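# In Praise of the Dark Couch

Sep 29, 2024

My mother kept a cream-colored sofa for most of my childhood, and I don't believe I sat on it more than a handful of times. It lived in the front room with the good lamp, and we lived in the back room with a brown thing my uncle had given us, and every memory I have of being sick, or reading, or watching an old movie with a bowl of something in my lap, belongs to the brown thing. So I suppose I came to my opinion early, and I've only gotten more stubborn about it with age. A couch ought to be dark, it ought to be plain, and it ought to be soft enough that you sink a little.

I bring it up because we spent a good part of the spring shopping for one. Our old couch was a Naller, bought for $895 when we moved into this house nine years ago, and by May the front rail had started to complain whenever anybody bigger than a third grader sat down on the left side. We went to Guteck first, and then to Ravari out by the highway, and in both places we were walked past row after row of oatmeal, ivory, sand and something called "fog." They were lovely, I'll say that! They looked like the inside of a magazine. They also started at $2,000, and when I asked the young man at Ravari what he'd do about spaghetti sauce he gave me a brochure.

I know the arguments for a pale couch. It opens up a small room, it shows off a bright pillow, and it goes with whatever you paint the walls next. People also tell me that dark upholstery "hides dirt," in the tone you'd use about somebody hiding money. I've turned this over quite a bit while running the vacuum, and I think it gets the matter wrong. The dirt in a couch is hardly ever out on the open part where you could see it, whatever the color. It's down in the fold where one cushion meets the next, or at the back where the seat tucks under, and a cream couch has just as many folds as a brown one. My mother's sofa, the untouchable one, had hairpins and a whole stick of gum in it when we finally pulled it apart to move it.

Which brings me to the chore itself, and I have a soft spot for it. I like the vacuuming well enough, but mostly I like the part before it, when you slide your hand down between the cushions and go along slowly by feel. You can't see much down there and you don't need to. Your fingers know a pencil from a popcorn kernel. The children used to fight over who got to do it, because the rule in our house is that whoever finds a coin keeps it, and I have never found a good reason to change that rule now that I'm usually the one looking. 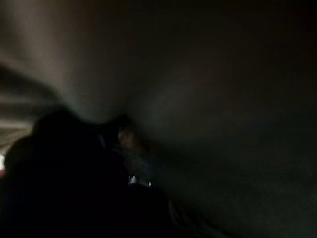 How often should you clean down in the folds of a couch?

Once a month is plenty for most households, and every week or two is better if you have pets or people who eat there. Feel along the seams by hand first so nothing valuable goes up the hose, then use the narrow vacuum attachment, and finish with a barely damp cloth if the fabric allows it.

I'll admit that I don't always keep to the schedule. Some months go by and the only attention the couch gets is a good slap on each cushion on a Saturday. But it's a small job, smaller than people make it, and I think the reason so many put it off is that they're a little afraid of what they'll find. With a pale couch there is the added worry of making things worse, of rubbing a crumb of chocolate into the weave while trying to rescue it. I've watched my sister-in-law lift a single raisin off her white loveseat with two fingernails, holding her breath the entire time. Nobody should have to live like that with a piece of furniture.

In the end we didn't buy anything new. A neighbor sent us to Hodžić, the upholstery shop behind the hardware store, where a very patient man named Holger Løken came out from the back and let me talk for much longer than he needed to. He came by the house, turned the Naller over on the living room rug, and said that the frame was sound apart from the one rail and that the foam could be replaced a piece at a time. The estimate came to $651 for the rail, the seat foam and new covers. Then he opened the sample books, and out of habit, I think, he opened them to the lighter end first.

I turned the pages all the way to the back. My husband wanted a deep green and I wanted a brown close to the one I grew up with, and we went around on it for two evenings — very politely, the way people do when each has already decided. The brown won. He got to choose the legs.

If you're shopping this fall and you've fallen for something the color of vanilla ice cream, I won't try to take it away from you. Perhaps yours is a tidier family than mine. But before you sign anything, sit down on it in the store the way you'd sit at home, shoes off, one foot tucked under you, and imagine somebody handing you a plate of enchiladas. If you find yourself looking around for a towel, go back and ask to see the brown.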